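Villow Sewing Machine: Owner's Guide
Section 3. Placing and threading the machine

Use a firm, flat table that is wide enough to hold your fabric as well as the machine.
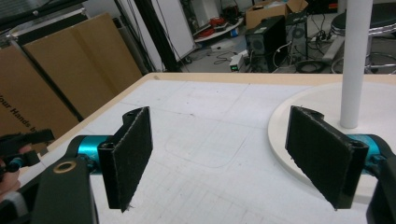 Marilou Evangelista wrote to us that her Villow crept forward at full speed on a polished top until she put a rubber mat under it, and she would like that to come before anything else in the guide. It is now step 2.

3.1 Placing the machine

1. Lift the machine out of the box by its handle. Do not lift it by the needle arm or the handwheel.
2. If your table top is smooth or polished, lay the rubber mat down first and set the machine on it.
3. Leave at least 30 cm clear to the left of the needle. Quilts and curtains need more.
4. Press down lightly on each corner of the machine. If it rocks, turn the front right foot until it sits level.
5. Put the pedal on the floor with the hinge away from you. Run the cable behind the table.
6. Check that the power switch is at O, then plug the pedal cable into the machine and the mains lead into the wall.

Note: The mat is in the lid of the box, under the card tray. Machines sold before July came without one. Any thin rubber mat will do.

Caution: Do not stand the machine on a tablecloth. The cloth can be drawn under the foot plate along with your work.

3.2 Winding the bobbin

1. Put a reel of thread on the upright pin and fit the small cap over it.
2. Take the thread round the winding disc and through the hole in the bobbin, from the inside out.
3. Push the bobbin on to the winder and slide the winder to the right until it clicks.
4. Hold the loose end and press the pedal gently. Stop after a few turns and trim the end close.
5. Carry on until the bobbin is full. The winder stops by itself.

Note: Use only Ternau bobbins, type 6. Other makes may fit the winder but sit too high in the case.

3.3 Threading the needle

1. Turn the handwheel towards you until the needle is at its highest point.
2. Raise the presser foot. The thread will not seat properly with the foot down.
3. Follow the numbered arrows on the casing, down the right channel and up the left.
4. Hook the thread through the take-up lever from right to left.
5. Thread the needle from front to back and pull through a hand's length.

Caution: Switch the machine off before you put your fingers near the needle. Turning the handwheel away from you can jam the thread.

3.4 First test seam

1. Fold a scrap of plain cotton in two.
2. Set the stitch length to 2.5 and the tension to 4.
3. Lower the foot, hold both threads behind it and sew slowly for a few centimetres.
4. Look at both sides. Loops underneath mean the top thread is not seated, so go back to 3.3. Loops on top mean the bobbin is in the wrong way round.

If the loops are still there after you have threaded it again, see the fault table on page 99. Spare needles and bobbins are listed on page 163.

Revised November 2022, Benjie Ambrosio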